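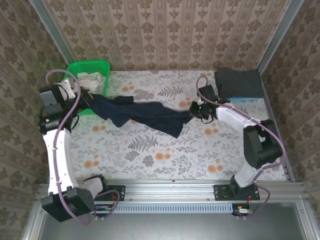

Reading time: 3 minutes

Chapter 3
Drafting and Fuel Windows in Oval Racing

A stock car running alone spends most of its engine power pushing air aside. A second car tucked in close behind meets less resistance, and the leading car gains a little as well. This chapter treats the effect as a problem in race planning.

The worked case throughout is the December race at Putmont, an event of 100 laps on a banked oval. Ross Imrie started 19th for the Nornwood team and spent the first stint in the outside line. His crew chief, Ashok Khurana, kept the fuel and lap records used in the tables. 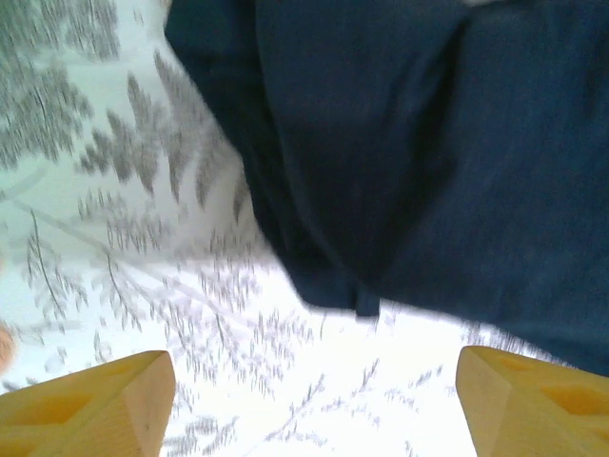 3.1 Fuel Saved in Line

A driver in the draft can hold the pace of the pack at part throttle. The saving per lap is small — it matters only when added up over a full stint. A team that can skip its last splash of fuel gains the time spent on pit road.

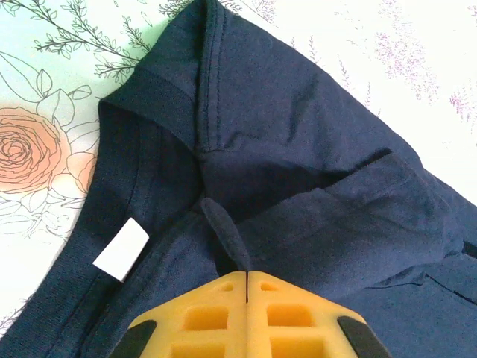

Fig. 3.1

Let the stint length be the usable fuel divided by the average burn per lap. Laps under caution are entered separately, at their own burn rate. The Costa method, set out in Section 3.4, combines the two. It was first tried at Trivmont, in a race of over 300 miles,

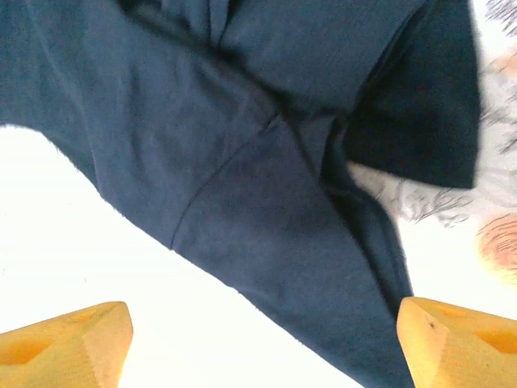
and it assumes that the car stays in line for the whole green-flag run. Where the driver pulls out to pass, the burn for that lap is taken at the full-throttle rate. Tire wear is left out until Chapter 4.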